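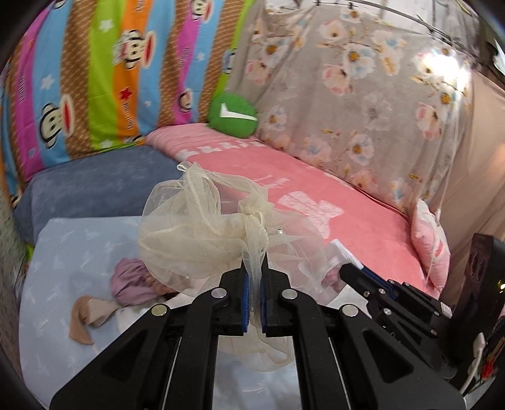

The Finero gripper with a handful of cream mesh, on a bed.

Jobs > Skakley > Try-outs and paid testing

I'm after people to try the Finero at home and tell me what they really think of it. It's a hand-held gripper kit made by Skisteo. You hold it, you close the jaws on things, and it records how you did the job so that a robot can have a go at learning it later. I've had one on loan since April and I'm hooked, but I fold my T-shirts like a lunatic and the makers need more than one way of doing things!

What you'd be doing: picking up, moving, folding and sorting soft stuff. Netting, stockings, pillowcases, scarves, whatever lives in your bedroom. Thin see-through fabric is the bit I most want opinions on (do the blue pads hold it well enough for you, or do you end up swearing at it?). Each session is 60 minutes and I'd like 2 a week from you. Please don't tidy up first. A bed with lots of patterned sheets and cushions on it is lovely.

You'll need two working hands, a bit of patience and a room with decent light. No experience wanted, and left-handers please do get in touch, I haven't got any yet. You must live near enough to Skakley to collect the kit, which comes in a padded case and is a bit of a lump on the bus.

Pay is £1000 for the whole run, half when you collect and half when the kit comes back with your notes. Scruffy notes are fine. Moaning is fine too, so long as you say what you were holding at the time.

Drop me a line by May 10, 2019 and tell me what's on your bed.

Contact Yao Home Trials | © Yao Home Trials | Back to top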